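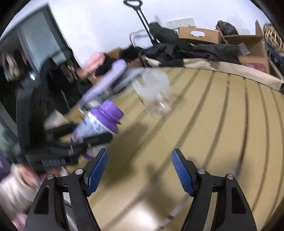 view from the gripper cam, bottle on its side on the slats

Pose tracking jumps when gripper gets close to table
posted by Damian Zawadzka, 2024-11-08

Running visual-inertial SLAM on the hand-held gripper footage, then replaying the path in the planner. Fine further out. Close in over the slatted top the pose slides sideways along the grooves, then snaps back. Last take was 1724 frames, lost tracking on 894. Already tried more features, no change. Is it the lens model or the table?? Wider view from same place further down.

Renata Michalski
Both probably. Repeating grooves all look the same to the matcher, so it locks on to the neighbour one and off you go. Mask out the fingers and pads first – they move with the camera and count as static points, bad news. Then check you're realy using the fisheye model and not pinhole. Those grooves should come out straight once undistorted. Redo the calibration if not. 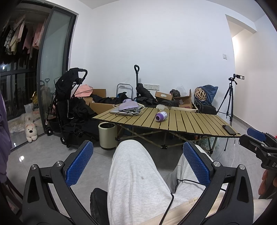

wider view, table and the wall behind

Plenty of fixed stuff along that wall, boxes, sockets, tripod. Map the room from back there first, save the map, then localise the close takes against it. I had 21 takes in October doing the same thing, all but two came good after that.

Hacer Kaplan
just put a cloth on the table

Krystyna Olszewski
What Renata said, plus check the IMU time offset. Mine was out by 13 ms and teh snap back looked just like yours. Motion blur doesnt help either, shorter exposure if you have the light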